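NOLLIVNESS, 2023-10-12 - Remau opened its workshop to the public for an afternoon and invited people to watch a kitchen robot learn household jobs. Visitors got plenty of talk about the future and rather less cooking.

The firm's machine, called Lencho, is meant to heat ready meals for people who find it hard to manage on their own. Remau says it has been trained on recordings of staff doing the same small tasks over and over, with a camera strapped to the chest, and that 112 such recordings were made for the microwave alone. Entry was free, and visitors were let in 20 at a time.

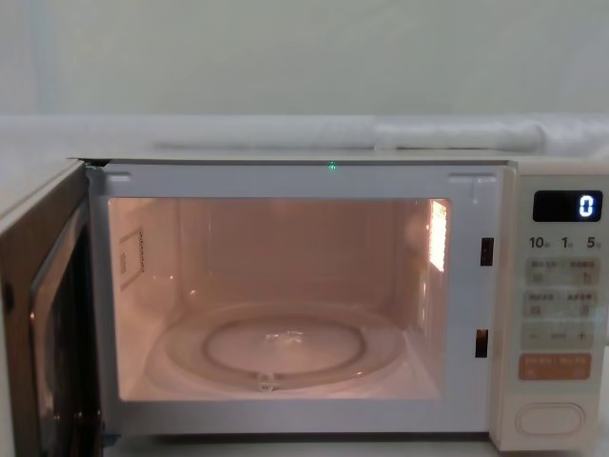 Heating a meal is a harder test than the firm's leaflet makes it sound. A person does it half asleep. A machine has to find the door release, get a dish on to the turntable, close up again and choose a time, and each of those is a chance to go wrong. The microwave used for the recordings is an ordinary white one, with a glass plate inside, minus and plus signs for changing the setting and a wide orange button under them. Plenty of kitchens have something quite different, with a dial or a pull handle, and Remau would not say how Lencho copes with those.

The firm's own figures leave room for doubt. In tests held in June, Lencho was given 108 attempts at the full job and finished 52 of them without help. Remau calls this a strong start. It is also fewer than half, and the tests were all run in the firm's own building, using a dish chosen by the firm.

Asked what happens when the robot drops hot food, staff said safety work was "ongoing". There was no price on show either, and the question of who would pay for repairs was put off to a later date.

A trial in flats at Tustitz is planned, although Remau has not named the landlord or said how many tenants have agreed to take part. Another open afternoon is promised once the trial is under way.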